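Spray bottles and boxes: sorting the supply table

The supply table gets cleared and put back in order again this month. Bottles go with their boxes, empties come off the table, and whatever is left gets written on the sheet by the door. Consuelo Rivadeneyra is keeping the list for April, so please give any changes to her and not to the front desk.
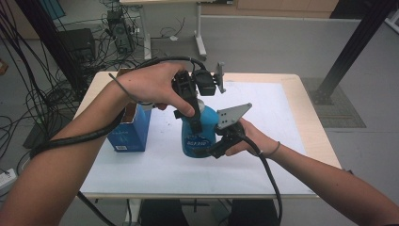
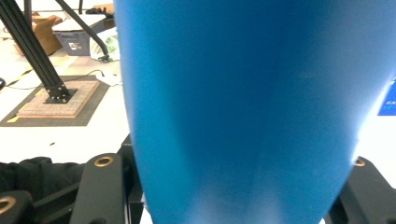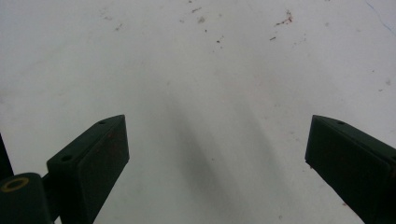

Blue spray bottle and box on the covered table (first picture).

A few points on how we are doing it this time. The white sheet stays on the table for the whole job. Spray drips, and the bare wood marks easily. Last spring we wiped the table down afterward and still ended up with rings along one side. Crumbs and bits of grit show up on white, so brush the sheet off between batches and shake it outside when you finish. It goes in the wash on Friday with the towels.

Stand every bottle upright. Check that the cap is on straight before you pick it up, and lift it by the body. Two caps came off in March when bottles were carried by the neck. If the label has worn off or you can't read it, put the bottle at the far end and leave it for Teófilo Escobar, who will decide what to do with it. Please don't guess and don't pour one bottle into another, even if they look the same.

Keep the cardboard boxes. We had been flattening them as soon as they were opened, and then had nothing to put the bottles in when the shelf was painted. An open box can stand next to its bottle until both are checked. After that, the bottle goes in, the flap gets folded over, and the box goes on the second shelf with the printed side facing out.

The shelf holds 3 rows. Glass cleaner and general spray are in front, floor products behind them, and anything for the workshop is at the back. The Festeck bins underneath are for cloths and spare caps only. Someone has been putting batteries in the left one. Those go in the jar in the office.

We still need 5 bins with lids. If you have any at home that you don't use, bring them in and leave them under the coat hooks. Anley has them in stock, but the delivery charge is more than we want to pay for plastic bins.

The next sorting session is in two weeks, starting after lunch. Gloves are in the drawer, medium and large. Small ones are on order.

Questions about the supply list: Consuelo Rivadeneyra, Room 3 | © 2026 Drurkier House Newsletter | Back to top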